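Uketti to Open Workshop and Finishing Hall in Prarkden in September

PRARKDEN – Uketti, the maker of wooden storage and room dividers, will open a workshop and finishing hall on the site of the former Flutgate paper mill in September. The move brings the company's cutting, joinery and finishing departments under one roof for the first time and will create 21 full-time positions in its first year.

The new building covers 3000 square meters on the east side of the mill yard. It replaces two rented units in Dimitriou Street, where the company has worked since its founding. Both leases will end once the transfer of stock is complete.

"Our customers have asked for shorter delivery times, and our joiners have asked for more room," said Špela Petek, managing director of Uketti. "Prarkden gives us both. We are grateful to the town for its patience during a long planning process."

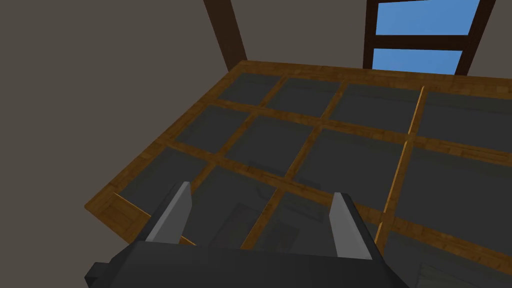
The company will keep its current range of compartment trays, shelving and lattice screens. A made-to-measure service, until now limited to trade customers, will be extended to private households when the hall opens. Orders may be placed by mail or at the front office, and a written quote will be issued before any work begins.

Uketti received 1561 orders for made-to-measure pieces last year, of which 549 came from schools and public libraries. The company expects that share to grow as more towns refit older reading rooms.

Six of the new positions are reserved for apprentices. Training will be led by Vojtěch Zeman, head of joinery, and will follow a three-year program that includes timber selection, hand and machine joints, surface treatment and repair. Applicants do not need earlier experience in the trade. Forms are available from the front office, and interviews will be held before the opening. 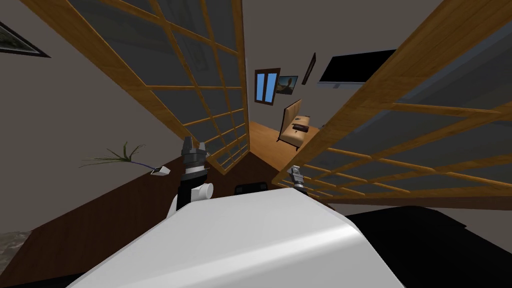

Lattice screens in wood.

The mill yard has stood vacant since paper production ended. Under the agreement with the town, Uketti will restore the brick gatehouse and keep the footpath along the canal open to the public during daylight hours.

"The gatehouse matters to people in this part of Prarkden," said Bontu Hadgu, who directed the site planning for the company. "Its outer walls and roofline will remain as they are."

Deliveries to the new site will be limited to the hours between 7 a.m. and 6 p.m. Existing customers will receive notice of the change of address by letter. Repairs already accepted at Dimitriou Street will be completed there.

Media contact: Mateja Georgiou, Communications Office, Uketti, Prarkden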